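Unorow Repair Night — FAQ

Quick answers, updated in November. If yours isnt here email Khải Đinh or just ask at the door.

What is it?
A drop-in evening for fixing household stuff. Lamps, radios, toasters, game controllers, the odd sewing machine. You bring it, sit with a fixer, and work on it together.

Where?
Kaltia building, second floor, room 9. Use the side entrance on the parking lot side. Front door locks at 6 pm.

What time?
Doors 6:30 pm, last sign-in 8:15. We pack up at 9. Big jobs — come early.

Do I have to book?
No. Sign-in sheet by the door, first come first served. Busy nights mean a wait. Bring a book.

What does it cost?
Free. Parts are extra, you pay what we paid. Donation jar if you feel like it.

How many things can I bring?
2 per person. If the line is short you can sign in again.

What won't you take?
Microwaves. Anything gas. Swollen batteries (do NOT bring these inside, call the city drop-off line). Big TVs. Anything still under warranty — go back to the store first, opening it may void the coverage.

Can I drop it off and leave?
Sorry, no. You stay with your item the whole time. Exception: if we order a part we can shelve it for 3 weeks, tag on it, your name and phone number. After that it goes to recycling.

Do you fix phones?
Screens and batteries on some models. Check with Bảo Đàm before you buy a part, the wrong screen is the most common mistake we see. Back up your phone first. Please.

What about circuit boards?
Yes, within reason. Bad joints, blown caps, broken power jacks, loose connectors. Tiny chips usually no. Bring the whole device and the charger, not just the board. If you have already tried soldering it, say so, we wont judge. 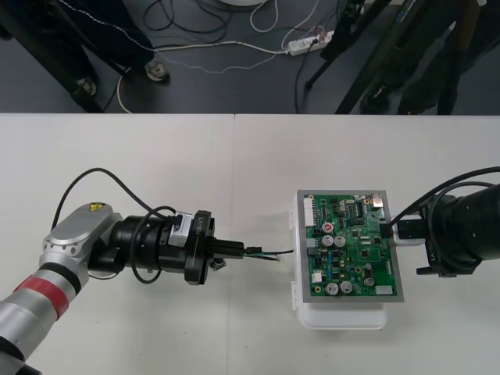 Green circuit board on a white table.

Will it definitely get fixed?
Cant promise. Last year we logged 156 repairs and plenty of things that went home still broken. You will at least get an opinion on whether its worth paying a shop.

Can kids come?
Yes, with an adult. No soldering under 12.

I want to help. Do I need experience?
Not for the sign-in desk or coffee. Fixers do one evening alongside Khải first.

How do I hear about cancelations?
Postia mailing list, link at the bottom of the page. We also tape a note to the side door.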